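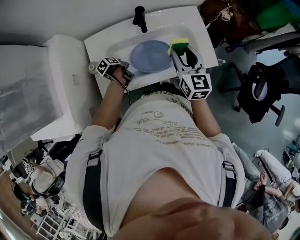
**Kitchen & Bath > Plumbing > Drains and Traps**

## Sink drains slowly, then gurgles, but only when the second fixture is in use

Posted by **Sânziana Văduva**, 2022-07-07

The sink in our ground floor unit drains normally by itself. If the washing machine is pumping out at the same time, the water in the basin stops moving, and when the machine finishes there is a loud gurgle and it all goes down at once. There is a sewer smell for a while afterward.

Setup:

- 1 1/2 inch P-trap under the sink, plastic, slip joints
- trap arm goes 30 inches to the wall
- washer standpipe is 2 inch and ties into the same branch behind the wall
- an air admittance valve (Plestell, no model number I can find) under the sink, 7 inches above the trap arm

I have had the trap apart and cleaned it. There was some grease but it was not blocked. I also ran a 23 foot hand snake through the wall stub and it came back clean. Is this a vent problem or a drain problem? I would like to know before I open the wall.

---

**Liviu Ciobanu**

Could be either, but start with the valve. An air admittance valve only opens inward, under negative pressure. When it sticks shut, the slug of water from the washer pulls air through the nearest trap on its way past, and that is your gurgle. The smell afterward fits a trap that has lost part of its seal.

Test:

1. Unscrew the valve from its fitting. Keep the room ventilated.
2. Fill the basin and let it drain with the port open.
3. Refill, run the washer to its pump-out, and watch the basin again. Have a towel at the port in case water comes up.

If the gurgle goes away with the port open, replace the valve. They are not repairable. Check that the new one is rated for the fixture units on the branch, and hand tighten only. If nothing changes, put the old one back and look downstream. Don't leave the port open when you are done.

---

**Gaëtan Deschamps**

Pour boiling water and dish soap down it once a week. Fixed mine.

---

**Ionuț Tudose**

I agree with the test above but would not stop there. A stuck valve explains the gurgle. It does not fully explain the basin holding water while the pump runs. That part sounds like the shared branch running full, and an air admittance valve cannot relieve positive pressure even when it is working.

Find out what size the branch is past the point where the standpipe joins. If it drops to 1 1/2 inch, a modern washer pump will overload it. Your snake may also have gone past a partial restriction without touching it, as a narrow cable often does in a pipe with grease on the walls. A drum machine with a proper cutting head from the nearest cleanout is the better tool.

Skip the boiling water on plastic slip joints. It can soften the washers and you get a drip.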